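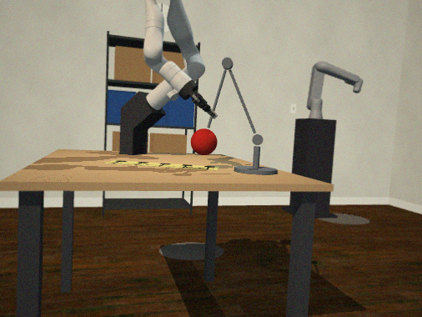 The white arm, the red ball and the table.

I finished Zirkcombe last night, a little after midnight, and I want to write down what I think before I forget the details. My sister Safta Jitaru gave it to me in June, and it waited on my shelf until the evenings became longer. She had played it two times already and she was not patient with me.

For those who do not know it, Zirkcombe is a role-playing game with turn-based battles, made by a small studio called Plovex. You lead a group of four people through a valley where the rivers have changed direction. The story begins slowly. For the first three hours I carried letters between farms and fought with geese. I almost stopped there, and I am glad that I did not, because after you cross the bridge at Illier the game becomes much more serious.

Illier is a town on a hill, and every person in it has a daily plan. The baker closes at noon and goes to visit his brother. If you follow him, you can hear a conversation which explains why the mill is closed. The game does not put any mark on the map for this. I found it only because I wanted to sell him 18 fish.

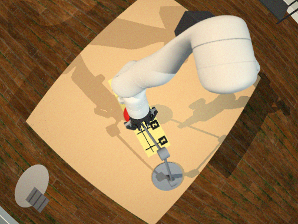

Seen from the top, with the wooden floor under the table.

Now the battles. Each character has a small number of "breaths," and every action costs one or more of them. When you have no more breaths you must rest for a turn, and the enemy knows this. In the beginning I attacked with everything and then I stood there like a tree while wolves ate my healer. Later I learned to keep one breath for each person, and the fights became a pleasure. The boss in the salt cave took me 10 attempts. On the last one I had only Barbu alive, with a broken shield, and I shouted so loudly that the neighbor's dog answered.

Barbu is my favorite character, I should say this. He is an old ferryman who joins you because his river has gone away. He speaks very little and his special skill looks useless at first: he can change places with any friend before a hit arrives. I did not use it for half of the game. Safta told me on the phone that I was playing him completely wrong, and she was right, as usual.

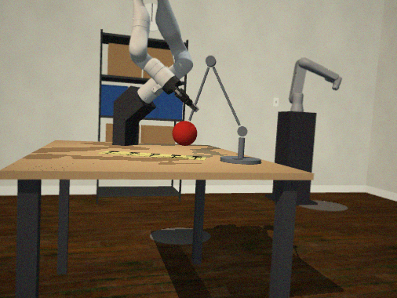 What I did not like is the inventory. You can carry 372 objects and there is no way to sort them by type. The herbs are between the swords, the keys are between the herbs. I lost a lantern for one whole chapter and bought a second one for 600 coins, which at that moment was all my money. The first lantern was under "miscellaneous," behind a cheese.

Also the translation is strange in some places. I read English every day but it is not my first language, so when a sentence sounds wrong even to me, I think it must be really wrong. One guard in the north tells you, "Go with your legs in health." I like him for it. 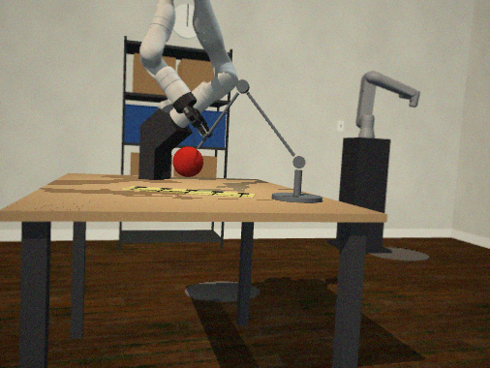
The music is quiet, mostly piano and some kind of flute. In the last chapter it stops and you hear only water for a long time. I will not tell you where the water is going. I chose the ending where Barbu stays at the ferry, and Safta chose the other one both times, so we have had a long discussion and it is not finished.

There is a harder mode that opens after the credits. I looked at it for five minutes, met a goose, and lost. I will try again when I have made some space in my bag.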